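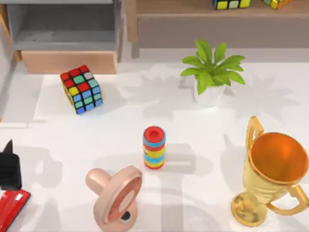 About Alenero

Alenero buys, repairs and sells second-hand handbags, purses and small leather goods. We work from a shop and workroom on Briggs Street in Drarkbridge, and we send orders to any address in the UK.

We started with a market stall selling vintage belts and scarves. Customers kept asking whether we could mend the bags they already had, so we took on a repair bench and later the unit next door. Bags are now most of what we do. We still keep a rail of belts by the till.

What we sell

We have 500 bags in stock at most times of year, fewer in June when the summer sale is on. Most are leather, with some canvas and suede. We do not sell fur or exotic skins. Prices start low for everyday shoulder bags and go up for older designer pieces in good condition.

Every bag is checked inside and out before it goes on sale. We look at the stitching, the lining, the zips and the handles. If a part has been replaced, the listing says so. Marks that we cannot remove are listed too, and we would ask you to read that section before you order.

Repairs

The workroom handles new zips, edge painting, restitching, strap shortening and colour touch-ups. Last year we finished 1,618 repairs. Bring your bag in or post it to us and we will give you a price before any work begins. Most jobs take 10 working days. Full relining takes longer.

We cannot take in luggage with wheels or shoes. Jornell, two doors down from us, does shoes and keys.

Selling to us

If you have a bag you no longer use, we may be able to buy it. We pay by bank transfer on the day we agree a price. For bags worth more, we also sell on commission and keep them on the shelf for three months. Please bring the dust bag and receipt if you still have them, and some photo ID.

Authenticity

We check all branded bags ourselves and send anything we are unsure of to an outside checker. A bag that fails goes back to its owner. If you ever have a doubt about something bought from us, return it and we will look at it again free of charge.

Visiting the shop

Open Tuesday to Saturday, 10 until half past five. There is a step at the front door and a level entrance at the side, with a bell. The shop will be closed for stocktaking on Wed 30 September. Online orders placed that day will go out the next morning.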